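An open afternoon among kitchens that don't exist

The Perrin building at Burstead is the kind of place where you sign in twice and are handed a lanyard that says VISITOR in case you forget. I went in June for the simulation group's open afternoon, having been promised robots. There was one, parked by the radiator with a coat on it. The rest of the robots were on a screen.

Ayodele Afolabi, who runs the Sisum project, was cheerful about this. His group wants to know how much of a household robot's learning can be done in rendered houses before anyone lets it near a real one. The houses are knocked together by software from a stock of walls, floors, counters and groceries, and the robot is sent through them to find things. Sisum has 1,772 of these houses. I live in one and can't find the scissors.

The decorating is done at random, and that is the method. If the robot trains in one tasteful kitchen, it learns that kitchen. So the surfaces get shuffled each time, with no regard for resale value, and the hope is that it stops caring about the walls and starts caring about what's on the counter.

We sat down in front of a monitor and Afolabi clicked through some views.

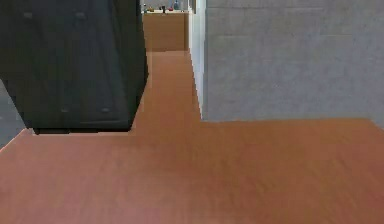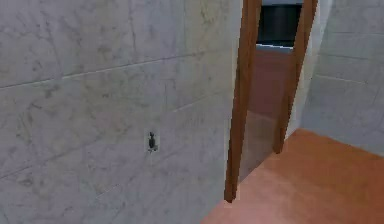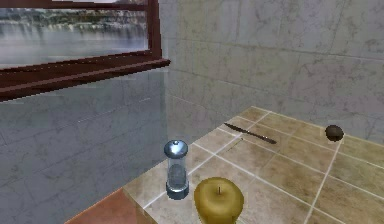 A man behind me asked whether the marble was extra.

The result they were proudest of concerned looking before moving. In an earlier version the robot drove straight for whatever seemed most like its target, and was wrong with great confidence. Now it keeps a running score for every spot it has seen and will go back for a second look if the score is middling. Over 400 test searches in houses it had never visited, the old way failed 225 times and the new one 23. Afolabi put the two numbers on a slide by themselves and left them up while he drank his coffee. I would have too.

He was less keen to dwell on the transfer tests, which happen at a mock apartment in Cleltcombe with actual plumbing. The searching carries over well, he said. The driving is fussier — real doorways have thresholds, and real floors have rugs, which the software has never been taught to hate. A student at the back said the rugs were coming in the fall, in the tone other people use for houseguests.

There was a long question about lighting from someone who plainly had a rival method, and a short answer. Then we were led downstairs for sandwiches, past a real kitchen with a sink full of mugs and a note about the sink full of mugs.

The coat was still on the robot when I left. I checked, and it wasn't mine.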